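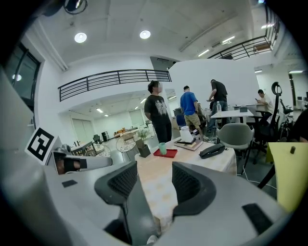 Print this page
E-mail this page

About Dallell

Dallell is a small language school on the first floor above the old post office in Kozan, and we teach Turkish and English to anyone who wants to learn. Our youngest pupil is seven. Our oldest started English at 81 so that she could talk to her grandson's wife, and she now writes to her every week (long letters, too, with very few mistakes!).

The school began in Songül Ağca's front room. She had taught English at the high school for most of her working life, and when she retired her neighbours kept knocking with forms, letters and homework. So she put out six chairs and a whiteboard and told people to come at five o'clock. By the second winter there were people sitting on the stairs, and her brother-in-law Tarık Gezer found us the rooms we have now. He painted them as well, in a yellow that some of us love and some of us are still getting used to.

We now teach 174 pupils a week in groups of no more than nine. We like small groups a great deal. You get to speak in every lesson, your teacher knows what you found hard last time, and if you miss a class somebody will ring to see how you are.

How we teach

Lessons are mostly talk. We do use a course book, and there is grammar in it, but you will spend far more of your hour asking for things, telling stories, arguing about football and explaining to a partner how your mother makes her lentil soup. Beginners start speaking in the first ten minutes. It feels strange for a fortnight or so and then it gets to be great fun.

Every group has one lesson a month outside the building. We go to the market, the bus station, the castle if it isn't too hot, and twice a year to the orange groves with a picnic. The teenagers plan their own trips and are much stricter about speaking English on them than we are.

Our people

Songül still teaches the Thursday-night style of class she began with - bring whatever letter or form is worrying you and we'll read it together - though it now runs at six o'clock and has proper desks.

Ekrem Yalçınkaya runs the English side. He came to us as a pupil, went off to university, and came back with a degree and a suitcase full of board games. If you hear shouting from room two, it is his intermediate group.

Tarık Altıntaş looks after Turkish for newcomers. He speaks Arabic and some Russian, and is very good at explaining our word endings without frightening people. Having two Tarıks in one school causes endless muddles over phone messages, so please say which one you are after.

Ozan Karabulut teaches the children and keeps the library, a long shelf in the corridor with almost 600 books on it. Pupils may take two home at a time. The easy detective stories go out fastest, and we're always pleased to be given more.

Coming to see us

You are very welcome to sit in on a lesson before you decide. It costs nothing, and you can join in or just listen. The office is open from ten until seven, and there is usually tea. We close for most of August, when the upstairs rooms are like an oven, and new groups start soon after we come back.

If the stairs are difficult for you, tell us when you get in touch. We have the use of a ground-floor room next door and can move a whole group down there.

Print this page
E-mail this page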